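Arm drifts down after protective stop, then knocks things over. Is a firmware rollback the answer?

Asked by Durnevska
Tags: tabletop arm, protective stop, drift, payload

We have a Claltent arm on a table, used for picking up and moving household bits: cups, jars, food shapes, a sponge, that sort of thing. It ran without trouble until we moved it to a different table. Now it does the following.

It runs a job perfectly well, sometimes for an hour. Then it throws a protective stop in the middle of a move, always on the way down. I clear the stop, press resume, and when it picks the job up again the gripper is lower than it should be. Not by much. The first time I noticed was when it pushed a jar over instead of closing on it. After three or four of these stops it's low enough to touch the table and then of course it stops again.

If I power the whole thing off and home it, the height comes back to where it should be. Then it starts all over again.

Things I've tried:
New gripper fingers
Tightened everything at the wrist
Speed down from 100 to the lowest setting we can live with
Homed it before every job

The supplier's phone support told me to roll the firmware back to the August version, which apparently "fixes drift". They couldn't tell me what it changes. Has anyone done this and did it help? I'd sooner not if it wipes the saved positions, we've got a lot of them.

3 answers

Answer 1, by tralham_mark2

Had the same, rolled back firmware, works fine now. Just do it. Export your positions first.

Comments on this answer:

Durnevska: Thanks. Did you change anything else at the same time?

tralham_mark2: Well we had it off the table to get at the port so it got bolted back down again. But it was the firmware.

Villaseñor: So you remounted the arm and homed it and gave it a new base reference, and it was the firmware.

Answer 2, by Nusrat Kanagaratnam (accepted)

I wouldn't touch the firmware yet. "Fixes drift" is what support says when they've read the word drift in your message. I have been given that advice for a loose bolt, for a cable fault and for a table with one short leg.

Look at what you've written. The height is right after a power cycle and homing, and wrong after a stop and resume. So the joints know where they are when asked properly. A tired gearbox or a slipping encoder wouldn't politely go back to the right place every time you switched off. I can't rule either out from here, but I'd want better evidence before spending money on it.

Two things I'd check, in this order.

Payload setting. You fitted new fingers. Did you change the payload afterwards? If the arm thinks it's carrying something heavier or lighter than it is, it will misjudge the force on the way down and trip for no good reason. That would go with your stops always being on a downward move. It doesn't explain why it started before the new fingers went on, so I don't think it's the whole story, but a wrong number there will muddy every other test you do.

What happens between the stop and the resume. On ours the brakes come on, the arm sags a hair as they take the load, and resume then carried on from the sagged position as if it was the commanded one. Each stop added a bit more. Ours lost 3 mm over 13 stops, so nothing like as bad as yours, but it was the same pattern. Get a steel rule, write down the height at one saved position, cause a stop on purpose with the stop button, resume, go back to the same position and measure again. Do that 5 times with an empty gripper and nothing on the table. If it goes down each time you've found it, and you can stop using resume and go back to the start of the job. A nuisance, but it costs nothing.

And please clear the table before any of this. People test a fault like this with the job still laid out, and then half of what they see is the gripper catching on something.
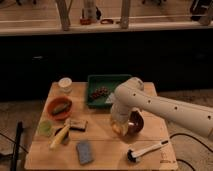 Our rule now is that if it has stopped on its own, the glass comes off before anyone presses anything, and whoever clears the stop stands out of reach with a hand on the button. I don't much care what the manual says about the arm being safe to stand beside. It was meant to be safe to stand beside when it was pushing your jar over too.

You still need to find out why it stops in the first place. The table move is my suspect. Put a level on the base plate, then lean on a corner of the table while the arm is holding still and watch the force reading. Check the cable has slack at full reach as well. If all of that comes up clean, then by all means try the rollback, on its own, with nothing else changed that day. Otherwise you'll never know what you fixed.

Comments on this answer:

Durnevska: Did the rule test. It drops after every resume, you were right. Payload was also still set for the old fingers. Not had a chance to look at the table yet.

Nusrat Kanagaratnam: Good. Don't call it fixed until you've done the table. Changing the payload may only make the stops rarer.

Durnevska (12/5/20): Table was it, or most of it. One foot wasn't touching the floor. Packed it and it's only stopped once since. Support have closed my ticket as "resolved by firmware", which I never installed.

Answer 3, by Villaseñor

Agree with the above mostly. I'd add that saved positions don't always survive a rollback even when you export them. Mine came back with the names right and two of them pointing somewhere else entirely, so run the first job at crawl speed with the gripper empty.

Not convinced about brakes sagging on a healthy arm though. If it's enough to see with a rule I'd be asking for the brakes to be looked at, whatever the table's doing.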